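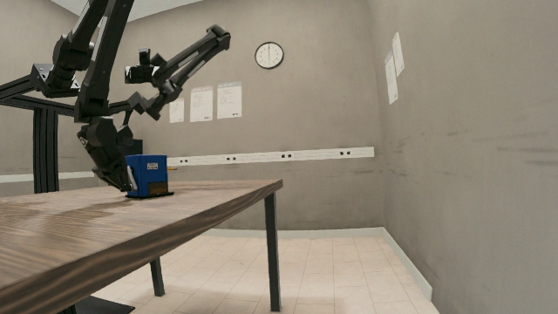

Svitlana Vasylenko asked at the last review meeting whether the students were learning to program or only learning to press record, and she asked that the answer be put in writing before the second payment is released. Section 2 is written with that in mind.

Print this page | E-mail this page
Filed under: Grant reports > Schools and colleges > Robotics

Ollovbridge Student Robotics Project
Interim progress report to the Nusgate Fund, second period

1. Work done in the period

The class works on a two-arm manipulation task in simulation. The task is a pencil sharpener on a table, with the near arm brought to the handle side of the sharpener and the far arm held clear. The room model, table and arms were finished in the first period and have been changed only in small ways. The sharpener was rebuilt in November after the first version passed through the gripper at low speeds. The collision shape is now made of simple blocks and the fault has not come back.

The students have recorded 671 runs. Of these, 34 were thrown out, mostly for dropped control messages between the operator station and the simulator. The target for the whole grant is 2,000 runs. The rate improved once the group moved to the Marchuk scheduler, which lets one team record while another replays and checks.

2. What the students do

The class is split into 4 teams. Each team writes its own approach routine, in which the gripper comes down at an angle and stops beside the handle. Recording is done only after the routine has passed a dry run with the contact forces logged. Students must submit the code, the log and a one-page note on what they changed. Marks are given for the note and the code, and none for the number of runs.

Two teams have working inverse kinematics of their own. The other two still use the solver supplied with Fikska and have been asked to replace it by the end of the next period. One of them has a partial solver that fails near full extension of the elbow.
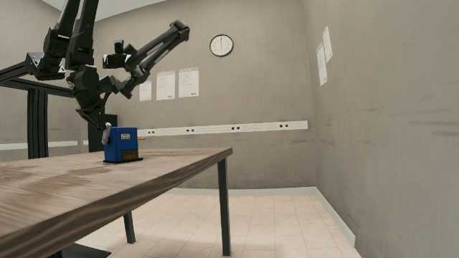
The failure is understood. The joint limits in the arm file were given in degrees and read as radians for the two wrist joints, so the solver was rejecting poses the arm can reach. The arm file has been corrected and the team is repeating its tests. No recorded runs were affected, as all of those used the supplied solver.

3. Problems and delays

Camera placement took longer than planned. Small shifts in viewpoint between sessions made the early replays hard to compare, and the viewpoints are now stored with each run. Storage is adequate for the present, but the replay files are large and take up to an hour to copy at the end of a session.

The planned visit to the workshop at Ollovbridge has been put back to the next period. There is no effect on the budget.

4. Next period

- Complete the two outstanding solvers.
- Start the second task, with the pencil supplied by the far arm.
- Agree a file format with Nusgate for handing over the runs.

Spending is in line with the plan, apart from a small underspend on travel caused by the postponed visit. We ask that this be carried forward. The code notes from all teams are attached as Annex B.

Print this page | E-mail this page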